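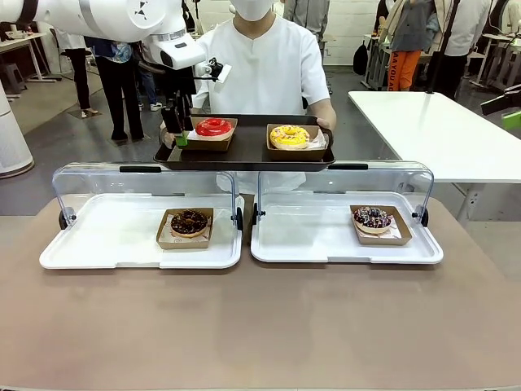

Juli, Werkstattbuch, Eintrag zur Beschaffung

Budgetrunde, zweiter Anlauf. Der erste ist daran gescheitert, dass in der Tabelle ein Posten »Diverses« stand, der größer war als der Greifer. Diesmal also aufgeschlüsselt, und zwar so, dass ich es im Herbst selbst noch verstehe.

Was fest steht: Der Arm bleibt. Über den Arm wird nicht mehr diskutiert, der ist abgeschrieben, bevor irgendwer von uns ihn restlos verstanden hat. Gebraucht wird alles, was vorne dran hängt und drumherum steht.

Greiferfinger. Die grünen Pads sind Verbrauchsmaterial, auch wenn der Einkauf sie beharrlich als Investition führt. Orkard bietet den Satz für 15 Euro an, Mindestabnahme 90 Sätze. Macht 1350 Euro für Gummi, den wir vermutlich an die nächste Generation vererben. Prover verkauft einzeln, nennt aber auf der Website keinen Preis und möchte erst mit uns »über unsere Vision sprechen«. Unsere Vision sind Greiferpads. Habe trotzdem das Formular ausgefüllt. Pflichtfeld »Branche«: Gebäck gab es nicht, habe »Sonstige Fertigung« genommen.

Kamera am Handgelenk. Ersatz muss ins Budget, und zwar mit Kabel. Beim letzten Mal haben wir die Kamera genehmigt bekommen und das Kabel nicht, mit der Begründung, Kabel seien Büromaterial. Vörös liefert beides zusammen für 1326 Euro, Halterung inklusive. Viel Geld, dafür nur eine Bestellnummer, und das ist im Umgang mit unserem Bestellsystem auch etwas wert. Lieferzeit noch erfragen.

Schalen mit Klappdeckel. Zwei im Einsatz, null Reserve. Das halte ich für den eigentlichen Schwachpunkt des ganzen Aufbaus, technisch unspektakulär und deshalb in keinem Antrag zu finden. Geht ein Scharnier kaputt, steht die halbe Station, und der teure Teil schaut zu. Prutico hat solche Schalen für 167 Euro das Stück. Ich beantrage zwei. Wenn die Rückfrage kommt, ob man den Deckel nicht weglassen könne: nein, mit Deckel ist die Aufgabe. Ohne Deckel ist es Donuts umstellen.

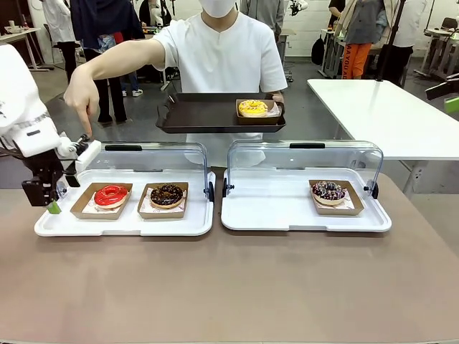
Donutstation, beide Deckel offen, Greifer über der linken Schale. Gezeigt wird von Hand.

Dazu gleich der unangenehme Posten: Personalzeit. Wer das Tablett hält, kann nichts anderes tun, jedenfalls nichts, was man in einem Bericht erwähnen würde. In der alten Kalkulation kam diese Arbeit mit null Euro vor. Sie taucht jetzt als eigene Zeile auf, Stundensatz muss die Verwaltung eintragen. Ein schlichter Ständer für das Tablett würde einen Teil davon auffangen, wenn wir uns auf eine Höhe einigen. Profile dafür liegen noch im Regal, kostet also offiziell nichts, inoffiziell einen Nachmittag und die übliche Suche nach dem passenden Inbus.

Gebäck. Ja, auch das. Donuts sind Probekörper und gehören unter Verbrauch, Bewirtung wird uns sofort gestrichen. Attrappen wären haltbarer, verhalten sich beim Kippen aber anders und kleben an den falschen Stellen nicht. Vorschlag: Attrappen fürs Einrichten, echte für die Läufe, die zählen. Kraftkartons und das gemusterte Papier im Großgebinde, da kommt es auf den Preis wirklich nicht an. Bitte keine anderen Kartonmaße bestellen, nur weil sie im Angebot sind. Masken und weiße Oberteile laufen über die Kleiderkammer, nicht über uns.

Tisch. Die große Platte bleibt, Wunsch nach höhenverstellbarem Untergestell gestrichen. War von mir. Schmerzt trotzdem.

Zwischensumme ohne Personal und Gebäck, mit Orkard gerechnet:
Pads 1350
Kamera mit Kabel 1326
Schalen 334
Summe 3010 Euro

Die Pads sind damit der teuerste Posten, teurer als die Kamera. So reiche ich das nicht ein. Entweder Orkard geht mit der Mindestmenge runter, oder Prover ringt sich zu einer Zahl durch. Alternativ selbst gießen — Form wäre machbar, das Material müsste aber ähnlich weich sein, und auf Testreihen hat gerade keiner Lust, ich auch nicht.

Offen:
Orkard wegen kleinerer Menge anschreiben
Vörös: Lieferzeit, und ob die Halterung an unseren Flansch passt
Prutico: Scharnierknöpfe einzeln lieferbar?
Stundensatz von der Verwaltung holen
Posten »Diverses« wieder anlegen, aber kleiner

Nachtrag, 16:40: Prover hat geantwortet. Automatische Eingangsbestätigung, dazu eine Einladung zum Newsletter.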